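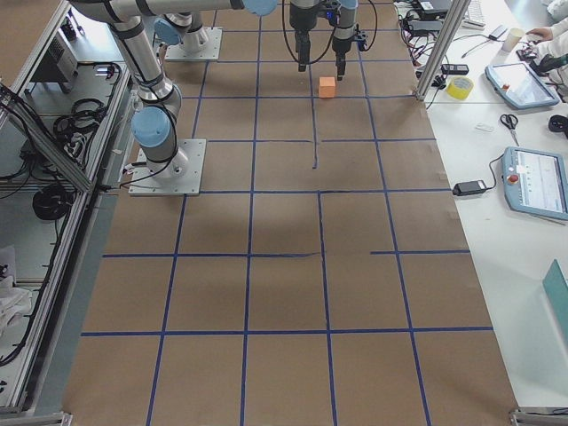 Taped placement grid on kraft paper, station area, Sundus workshop.

Station Technician, Part-Time (Tabletop Setup and Grid Upkeep)

Employer: Sundus
Project: Fultodeck
Location: Fuentealba site, ground floor
Reports to: station lead
Start: May
Contract: fixed term, renewable once

Summary

Sundus is hiring a part-time technician to prepare and maintain the paper-covered work surfaces used on the Fultodeck project. Fultodeck covers the placement of small objects on marked tabletops. The position is manual and repetitive. Most of the shift is spent covering tables, laying tape, putting cubes at listed grid cells, and writing down what was placed where. 

Work surfaces

Each table is covered in brown kraft paper and marked with blue tape. The tape divides the paper into cells that are close to square. Cell position matters more than cell size. A strip that sits slightly off line can stay if the cell can still be identified by row and column. A strip that has lifted or torn is replaced before the next placement list is started.

Partial strips are used on some tables. They are recorded on the table sheet and must not be extended or removed without a note from the station lead.

Paper is replaced when the surface is creased or scuffed enough to tip a cube. Replacement means working close to mounting plates that are fixed to the table. The new sheet has to be cut to fit around the plates and lie flat against their edges. Applicants should be comfortable with a utility knife and a steel rule.

Duties

Cut, lay and flatten kraft paper on the assigned tables.
Measure and apply tape lines from the current table sheet.
Place foam cubes by hand at the cells given in the placement list. A full list has 265 entries and normally runs over more than one shift.
Check cube color and orientation against the list before confirming each entry.
Inspect cubes for dents, loose crumbs and rounded corners. Set aside any cube that rocks on a flat surface.
Keep cables and cloths off the marked part of the paper.
Complete the shift log in Prindix, including tape used, paper replaced and cubes withdrawn.
Return cubes to the sorted bins at the end of the shift.

Materials

Paper, tape, blades and cubes are supplied. The foam cubes are light enough to move if a sleeve brushes them, so close-fitting sleeves are required. Cubes are placed inside a cell or near a line as the list specifies. "Near" is defined on the table sheet and should not be estimated.

Red foam cube just below a horizontal tape line, close to a vertical one: 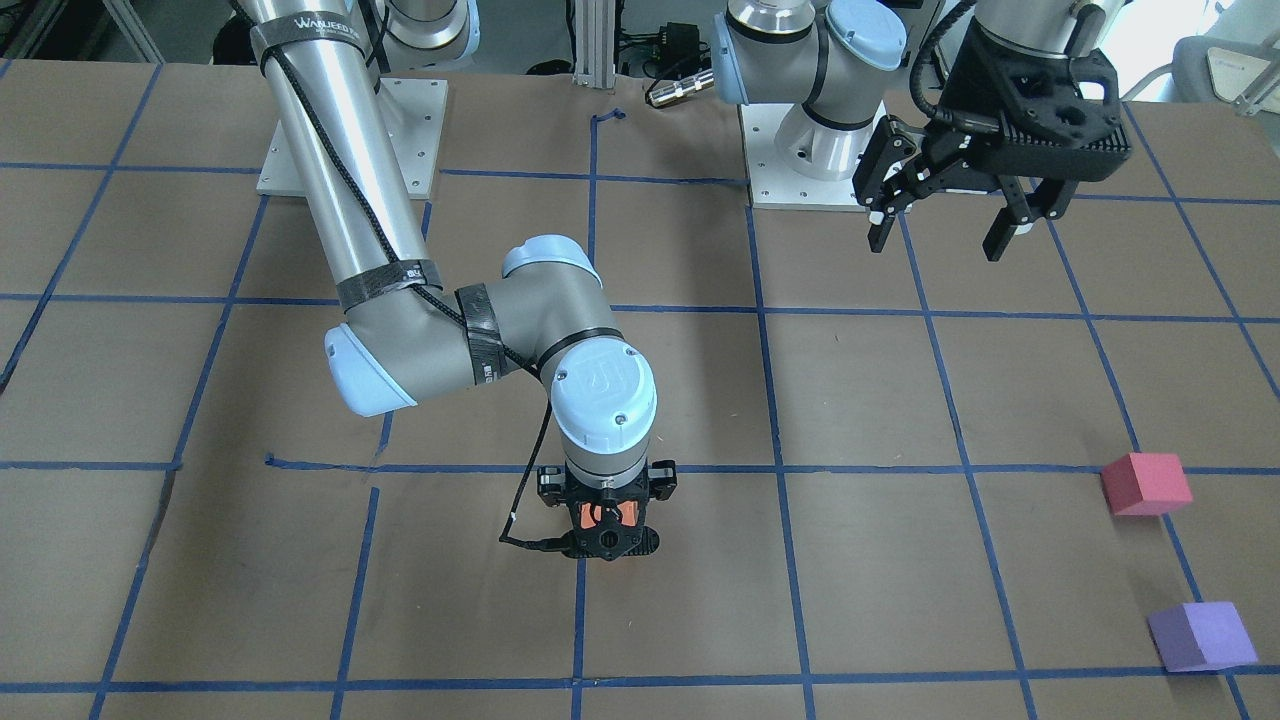

Requirements

Able to measure and mark accurately with a rule and square.
Able to tell red, orange and blue apart under indoor lighting.
Able to stand for up to 2 hours at a time and reach across a table from either side.
Clear handwriting or typing. Log entries are read by people on other shifts.
Basic spreadsheet use.
Permission to work at the Fuentealba site.

Useful but not required

Experience in sign making, framing, pattern cutting, flooring layout or similar work where lines are set out by hand.
Previous work in a lab or test shop.
Familiarity with Prindix. Training takes about 2 hours and is paid.

Hours and pay

The post is 32 hours per week. Shifts begin at 9 a.m. and the pattern is agreed before the start date. Evening shifts are offered from time to time and are optional. Pay is hourly, on the Sundus technician scale, with the step set by experience. Lunch breaks are unpaid. Short breaks between placement lists are paid. Safety shoes are provided after the first shift; wear closed shoes to the interview and to training.

Selection

Shortlisted applicants will be asked to do a bench task on site. The task is to cover a small table with paper, tape a grid from a drawing, and place cubes from a short list. Tools are provided. The finished grid is checked with a rule and the placements are checked against the list. Speed is recorded but carries less weight than accuracy. Travel within the local transit area is refunded on presentation of a ticket or receipt.

The bench task is followed by a short interview with the station lead. Bring questions about shifts at that point, as the pattern is hard to change once set.

How to apply

Send a resume of no more than 2 pages and a short cover note through the Sundus careers page. Select "Fultodeck station technician" from the list of openings. In the note, describe one job in which you had to measure or lay something out by hand, what tools you used, and how you checked the result. Photos of past work may be attached and will be deleted after selection.

Applications without a cover note will be returned for completion. References are requested only after the bench task.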